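Foley 961 Workshop Table

Product code: 961
Made to order. Delivery in March on current orders.

The Foley 961 is a large fixed-height table for workshops, school technology rooms and packing areas. It replaces the older Claltitz table, which we stopped making when the pressings for its legs were no longer available. Feet and levelling bolts from the Claltitz will fit the 961, but the side rails will not.

The top comes in one piece. It is supplied undrilled unless you send us a hole pattern with your order, and we need that pattern as a dimensioned drawing. A sketch with sizes written on it is fine. Holes can be drilled later on site with ordinary bits, but keep them at least 40 mm in from any edge or you will meet the frame underneath. 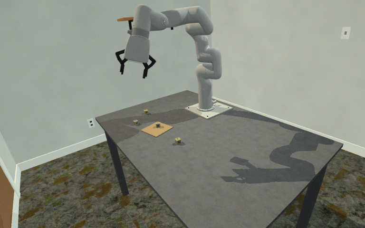
Rectangular top, with equipment mounted near a corner.

Frame and legs

The frame is welded at our Doken works and powder coated before the top goes on. Legs are bolted to the frame and come off for moving through narrow doors. Each leg has a levelling foot. Set these with the table empty, then check them again after a week or so of use, as new floors and rubber mats tend to settle.

Please do not drag the table by its top. Lift it by the frame, with one person at each end.

Sizes and fitting

Overall length is 1,755 mm. Width and height are given on the order form, as both can be changed. Allow around 2 hours for assembly if the legs arrive loose. The spanner in the box fits every bolt on the table.

The lower shelf and the cable tray are sold separately. They cannot both be fitted on the same side.

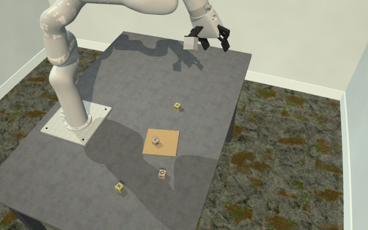
Matt grey top, seen at an angle.

Cleaning

Wipe the top with a damp cloth and washing-up liquid. White spirit will lift most marker pen. Avoid scouring pads, which leave shiny patches on a matt surface that cannot be polished out. Glue is best left to harden and then eased off with a plastic scraper.

Spares

Feet, leg bolts and end caps are kept in stock. Replacement tops are made to order and need the number stamped inside the frame near the left rear leg. Customers with a Flelavov bench should use the separate spares list, as the bolts have a different thread.

Ordering

Prices depend on drilling and delivery address. Send your order form or drawing to Bernadette Mulcahy in the sales office, who will reply with a written quotation. Orders can be changed free of charge until the top has been cut.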